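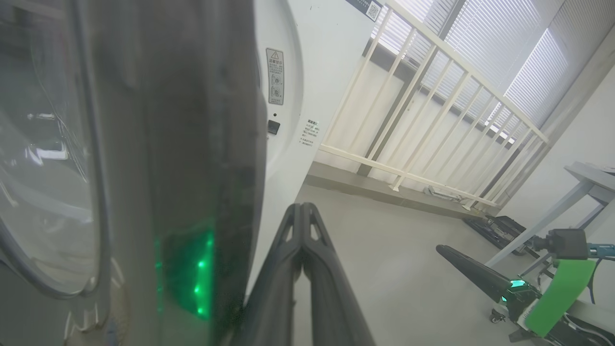 # Laundry symbols and washer labels: a plain-English word list

Welcome! This repo holds a word list for the small print of laundry — the care tags sewn into clothes, the stickers on the fronts of machines, the panel markings that get rubbed off by the third owner. It started as a text file on Aslı Toprak's laptop when she moved to Disville and found herself sharing a laundry with labels in four languages. It has grown to 500 entries and we're really pleased with it.

Orhun Tuncer looks after the file format. Aslı looks after the words. Both of us will happily talk about tumble-dry dots for longer than you'd like.

## What's in the folder

- `terms.csv` — the list itself, one entry per row
- `symbols.csv` — care symbols described in words, with the meaning beside each
- `notes.md` — arguments, corrections, and a long section on the word "delicates"
- `old/` — the first version, kept because a few people still link to it

## Columns in `terms.csv`

| Column | What it holds |
|---|---|
| `id` | a number that never changes, even if the entry moves |
| `term` | the wording as printed |
| `lang` | language code |
| `plain` | our everyday English version |
| `where` | `tag`, `machine`, `packet` or `manual` |
| `sure` | `yes`, `mostly` or `no` |

The `sure` column is my favourite part (Aslı here). Plenty of glossaries sound certain about everything, and then you boil a jumper. If we're guessing, the row says so. At the moment around 100 rows are marked `mostly`, and help with those would be brilliant.

## Languages

There are 7 so far: English, Turkish, Chinese, German, French, Italian and Polish. Turkish is the strongest by a long way. The Chinese rows are mainly safety wording and programme names, and we'd love more on fabrics. Polish is thin but growing.

We keep regional English too. "Tea towel" and "dish towel" get separate rows, and so do "clothes horse" and "airer". Spelling in the `plain` column is Australian, so it's "colour" and "fibre" all the way down.

## Using it

Open the CSV in any spreadsheet program and set the encoding to UTF-8 when it asks. If you get question marks in place of letters, close it without saving and import it again.

A colour-fast entry looks like this:

```
id,term,lang,plain,where,sure
212,Renkleri ayrı yıkayın,tr,Wash colours separately,tag,yes
```

## Known problems

- "Easy care" and "non-iron" were merged in version 6 and shouldn't have been. They'll be split again in August.
- The Değirmenci rows (a batch of old detergent packets) have no `where` value yet.
- Hand-wash temperatures are missing from a lot of the Italian rows.
- Wool cycles are a mess! Every maker calls them something different, and Ruketti uses two names in the same booklet.

## Adding a word

Copy the wording exactly as it's printed, odd capitals and all, then write the plain version in your own words. Please don't paste from a manual. One term per row, and leave `id` blank — Orhun fills those in when he merges.

Corrections are just as welcome as new words. The Trustton reading group sent us a whole page of them on French bleach wording and every single one was right.

## Licence

CC BY 4.0. Print it, translate it, stick it up beside the ironing board. A link back to this page is enough for credit.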